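**March, bench 2, gripper service -- notes for whoever has the cell next**

Left finger was reported as "dropping plates again." The log from last shift blames the grip force setting. I don't buy it. That setting has been moved three times since the Aerts job and every time somebody writes "fixed" and every time it comes back. I left it where it was and looked at the mechanical side first.

Cycle counter at start: 1,582 since the last service. The Riteo sheet says the pads are good for 2,000. Maybe on their test rig, picking their test blocks. Ours close on thin raised rims all day and I would like to know who came up with a round number like that.

Pulled both pads. Right one fine. Left one polished smooth at the tip and lifting at the inner corner, enough to get a fingernail under. Cleaned the seat with alcohol, let it sit, fitted a new pad from the Dumero bag. Screws were not equally tight when I took them out, so either one has been backing off or the last person got called away halfway through. Threadlock on both this time. Paint mark across the heads, so we can stop arguing about it.

Wrist cable has some play where the red wires come out. Did not touch it. Not happy with it either.

Then homed the arm, loaded the oval plate program and stopped it at the approach point with the fingers open.

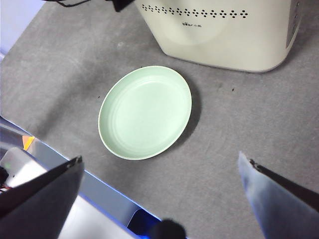 Approach height I left alone. The yaw is what bothers me. The taught pose assumes the long axis square to the bench, and Honeylyn Evangelista says the vision offset takes care of any tilt. It may. I have yet to see it written down how much tilt it will accept before it gives up and uses the taught value, and a bad pad plus a few degrees of error would look exactly like a weak grip.

Ran 80 picks with the new pad, same force, same speed. 8 bad ones. Better than what was in the log, but I would not sign off on it. All of the bad ones were with the plate turned by hand between picks. With the plate left as placed, none.

So the pad was worn, yes, and I still think the offset is doing less than we are told. Flavham want this cell back by the end of the month and I'm sure the pad will get the credit.

To do:

- repeat with vision offset forced to zero, same plate, same turns -- compare
- check paint marks after the next 80
- strain relief on the wrist cable, before anyone runs the fast program
- ask Riteo what the pad life was measured on
- leave the grip force ALONE until the first item is done

Old left pad is in the tray under the bench, bagged. Please don't throw it out.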